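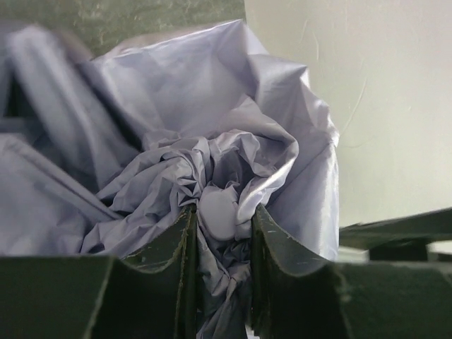 Chapter 13
Linings and Inner Layers

A lining is a second bag, or a second coat, that lives inside the first one. Most people do not look at it when they buy. They look at the outside color and at the handles, and they put a hand in to find the pocket. But the person who sews must think of the lining early, before the outer cloth is cut, as the two layers have to agree in size.

In this chapter we study three matters: the choice of lining cloth, the allowance for turning, and the joining of the lining at the upper rim. The student should have finished the exercises of Chapter 12 and should keep the small sample bag made there.

13.1 Choosing the cloth

The lining must be lighter than the outer layer, or equal to it. When it is heavier, the bag does not hang well. Smooth cloths let the hand and the objects slide easily, but they are more difficult to cut straight and they fray along the edge. Cotton is slower to slide and much kinder to the beginner.
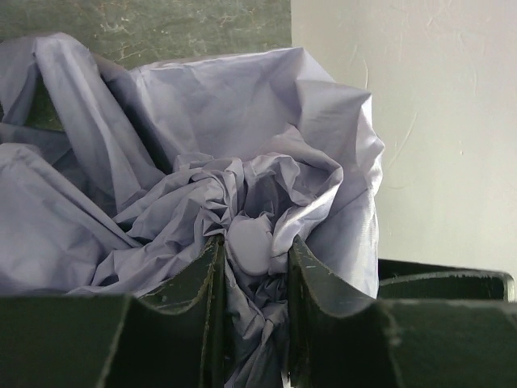

Should a lining be washed before it is cut?
Wash it first if the finished bag will be washed later, and use the same water temperature. A cotton lining that shrinks after sewing will pull the rim inward, and no ironing can repair this.

The workshop of Wafula Chege in Prellville keeps a notebook of each cloth and how it behaved. Pattern 334 was first made there with a lining cut to the same size as the outer bag. It gathered at the bottom in thick folds, and the pattern was drawn again with the lining a little shorter.

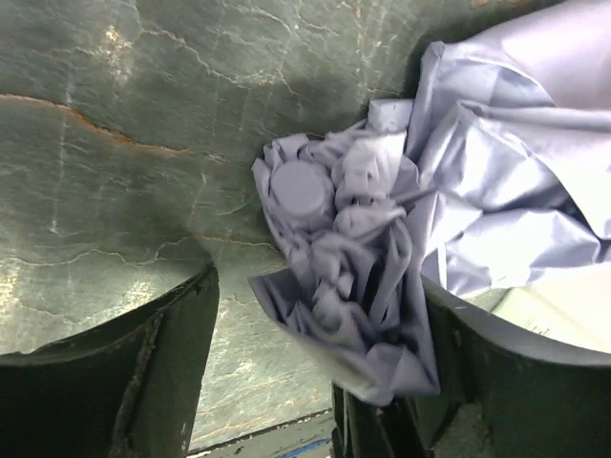
Shine is a property which students often judge too late. It depends on the fiber, on the weave and on the finishing, and it changes with the direction of the cloth. Lay two pieces side by side with the grain turned in one of them, and compare them near a window. With a pale lavender-blue cloth that is smooth and slightly shiny, the light collects along the folds, and the flatter parts look different from the tightly gathered ones. For this reason, cut all the panels of such a lining in one direction, and mark the upper end of each with chalk.

13.2 The folded rim
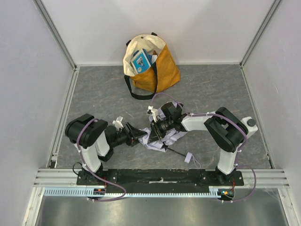
Figure 13.4 Canvas tote bag with a cream lining folded over the rim.

A folded rim needs extra lining at the top. Measure the depth of the fold, double it, and add the seam allowance. Press the fold before you sew it, and begin the stitching at a side seam, where the start and the end will be less visible.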